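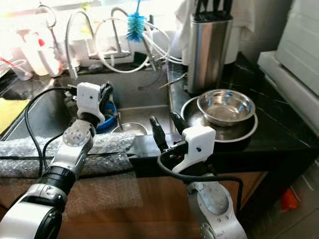
Stainless sink gone dull and grey, plus brush smell. Help?

Posted by Tamara Ene in Kitchen & Laundry

Hi all, quick one before work. Moved into a rental in November and the kitchen sink is stainless but you'd never know, it's got this flat grey look all over the bottom. No shine at all. I've had a go with dish soap and a yellow sponge, the flat kind, and a bit of bicarb. Came up a bit brighter while it was wet then dried back to exactly the same grey. The tap is fine, chrome, one of the tall gooseneck ones, comes up lovely with a dry cloth. Just the basin.

Second thing. There are white flexible hoses at the back of the sink, they loop around a fair bit, and I've got into the habit of hanging my bottle brush over them to dry. Blue one, white handle. Handy but it's started to smell sort of swampy and I'm wondering if it's the brush or the hoses or what. I have a baby so it gets used constantly.

Also I usually leave a little metal bowl and a blue plastic tub in the sink through the day for soaking bits and peices. Is that making the grey worse? My mum reckons yes but she reckons yes to most things.

Don't want to buy a heap of products. Landlord not interested. Hard water here if that matters. Sink gets morning sun from the window so I see every mark, drives me nuts.

Ta
Tamara

Darius Iordache

Hard water, there's your answer. Vinegar. Done mine for years. Tip it in leave it rinse it. Bin the brush they're two bucks.

Paraschiva Rusu

Bit more detail than Darius, sorry Darius. I cleaned holiday units in Nandance for a long time and the sinks there were all like this. Two different things can look grey.

One is scale. Chalky, feels slightly rough if you run a dry fingernail over it, and vanishes when wet. Which is what you describe. Comes off with vinegar but not by tipping it in, it just runs down the drain. Do this:

Take everything out, bowl, tub, the lot. Wash with dish soap first and rinse, vinegar won't get through grease.
Lay paper towel flat over the bottom and up the sides a bit. Pour on plain white vinegar till the towel is soaked and sticking down.
Leave it 10 minutes. Not overnight!! Seen people do that and end up with a tide mark.
Peel the towel off, wipe round with it as you go, rinse really well with plain water.
Dry it. With an actual tea towel. If you let it air dry the scale starts all over again the same day.

Please don't use vinegar anywhere near bleach. If you've had bleach in there, rinse and rinse again and leave it for another day.

The other kind of grey is fine scratches. Years of someone going at it with a green scourer in circles. Vinegar won't touch that. You can improve it with bicarb made to a paste, soft cloth, and rub ALONG the grain, look close and you'll see the lines running one way. Never across. Wont come up like new but it evens out. Last of all a tiny drop of cooking oil on a cloth, wipe on, buff nearly all of it off. Lasts a few days.

Never steel wool. Leaves bits behind and they rust, then you've got brown spots and think the sink is going.

Re the bowl and tub. Plastic tub won't hurt steel as such but water gets trapped underneath and dries slow, so you get a ring. Lift it out at night and tip the sink dry, that's all. Same with the metal bowl. If it's been sat there a long time in salty water you can get little pits, so don't soak salty stuff in there.

The brush. It's staying damp is the problem. Bristles lying against the wall side, no air, gunk in the middle near the wire. Hot soapy water, work it with your fingers, rinse, shake hard, then stand it handle down in a jar or a cup somewhere the air gets to it. You said there's a sunny window, put it there. Mine smell fine for months that way. For baby bottles I'd be replacing it fairly often regardless and I'd have 2 on the go, one drying one in use.

And get it off the hoses anyway. Don't know what yours are for but no hose likes having things hung off it and yanked several times a day. Have a feel along them with a dry tissue, esp where they join on. If the tissue's damp tell the landlord in writing.

Tamara Ene

Oh this is brilliant thank you. Fingernail test says rough, so scale! Will do the paper towel thing tonight when she's down. Does it have to be white vinegar, I've only got apple cider

Paraschiva Rusu

Cider works but it's dearer and smells worse. Use what you've got. Rinse extra.

Laurențiu Manole

Agree with most of that. One disagreement, skip the oil if you're washing baby bottles in there, it just ends up greasy and everything sticks to it. A dry cloth is enough.

I'm in Tudby, water here is terrible, and what fixed it for me was keeping an old face washer on the cupboard door and wiping the basin down last thing. Takes no time. I do the vinegar maybe every couple of months now, used to be every week.

Also check under the plug strainer. Lift it out and look. Half the time the "swampy" smell isn't the brush at all. Old toothbrush, dish soap, hot water, go round under the lip. Disgusting but worth it.

If the tap starts spraying sideways it's the same scale in the end of the spout. Sandwich bag with vinegar in it, rubber band, half an hour tops on chrome and then rinse.

Tamara Ene

Just lifted the strainer. Laurențiu you were right and I wish you weren't. Toothbrush is in the bin. Sink's getting its vinegar after tea.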